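Tips for a small bench arm cell – the rules we keep on the wall

Koyama workshop notes, updated Jan 27, 2020. Written fast, between jobs. Corrections to Krishnamoorthy Panicker please.

These are for anyone running tabletop arms on light stuff. Bottles, caps, small parts into bins. Not for the big floor machines, those have their own binder.
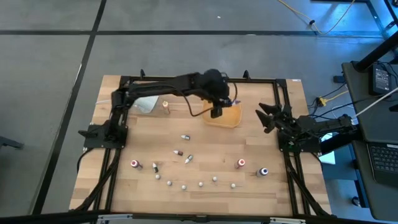
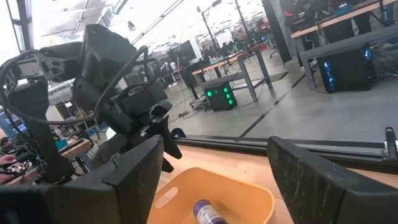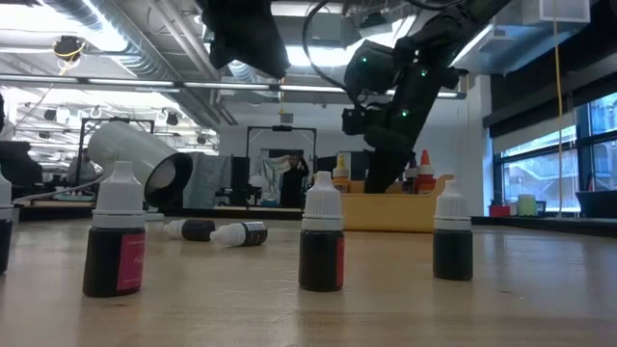 Bottles and a bin, same bench rules every time.

Rule one is the reach line. Whatever the arm can touch with the gripper open and the elbow straight, plus a hand's width, belongs to the arm while the drives are on. Mark it with tape. Laptops, coffee, your sleeve – outside. Mark it for the longest tool you own, not the one fitted today. Second thing is cables, and look at the loop of black cable hanging between the forearm and the wrist on the left arm in the first picture. A loop like that needs checking by hand with power off. Fold the wrist all the way in, then all the way out. Too tight and it pulls at the connector, too long and it snags on a clamp or drags through the parts. Adjust, tie, fold again. Do it after every tool change, even a quick one.

Floor cables. Same idea, feet this time. Get them along the bench leg or under a cover strip. Never across the side you walk in from. Power on one side, signal on the other if you've got the room. Label both ends. Yes both. Masking tape and a marker is fine, it's what we use.

Before power on
Walk the bench once. Shake the frame with your hand, it should'nt rock. Plates tight, clamps tight. Any wrapper or loose bit of paper goes in the trash, grippers love to drag those along. Check the stop button is where your hand goes without looking. Press it, see that the drives drop out, reset. If you skip one thing on this page skip something else.

Speed
First run of any new program at 6 percent. Hand on the stop. Then up in steps, watching a full cycle at each. We cap it at 80 for everyday work – the last bit of speed saves you next to nothing and wears out the joints. Kasun Dewan will argue with this. Cap stays at 80.

Two arms on one bench
Give each one its own zone in software and one shared zone in the middle. Only one arm in the shared zone at a time, the other one waits outside with its gripper up. Test the waiting part on purpose. Stop one arm in the shared zone, tell the other to go, make sure it refuses. Write down that you did it.

Both arms go on the same stop circuit. Stopping one and leaving the other running is worse than no button in my opinion.

Parts
Small bottles tip over. Plan for it. Decide ahead of time if the program picks up a bottle lying down or leaves it for a person, and put that on the card by the bench. Don't reach in to stand one up while it's moving. Pause isn't off either. Drives off, wait for the arm to settle, then reach.

Practice with water and a bit of food color. No real product, no glass if plastic will do. Caps on tight, check by turning each one upside down over the sink. Anything that spills gets wiped before the next cycle, sticky fingers on a gripper throw everything out.

Bins: same bin, same spot. Draw round the base in pencil. See-through plastic can fool a depth camera so if the arm keeps bumping the rim, stick a strip of matte tape along it and try again. A damp cloth under the bin stops it sliding, dry the bench after.

Gripper fingers
Wipe with a dry cloth at the start of the shift. Look at the inside face, not the outside. Scuffs on the outside are just life. Shiny patches on the inside mean the grip is going, swap the pads. We buy ours from Trorard, the soft ones, and keep 3 spare sets in the drawer. When it's down to 2 put it on the order sheet. Don't mix an old pad with a new one, the part sits crooked and you will blame the camera for an hour. I did.

Cameras
Clean the lens before you touch the calibration. Microfiber, no spray. Low sun on a glossy table is trouble, pull the blind or put a matte mat down. If somebody bumps a mount, tell the next person. Calibration sheet is clipped to the Bretance cabinet, date and initials every time.

People
One person runs, and that person says "live" out loud before the drives come on. Everyone nearby answers. Feels silly for a day or so. Visitors stay behind the tape, no exceptions for managers. Sleeves rolled or tight cuffs, lanyards off, long hair tied back. No gloves near a moving arm, loose gloves get pulled in.

If you walk away, drives off. Phone call, drives off. Bathroom, drives off.

When it goes wrong
Stop. Don't jog it out of a jam till you've looked from the side as well as the front. If the fingers are clamped on something, hold the part before you release – and hold up the arm too if it has no brakes, some of the small ones flop. Know wich kind you have before you need to.

Log it in the book. Time, program name, what it was doing, what you did. Two lines is plenty. Near misses too.

End of day
Arm to home position, grippers open, drives off, bench wiped. Bottles back in the tray, caps up. Tool offsets saved under the date, copy on the Greketier share. Chargers unplugged.

Next update: pad sizes, and the bit on batteries I still owe Kasun.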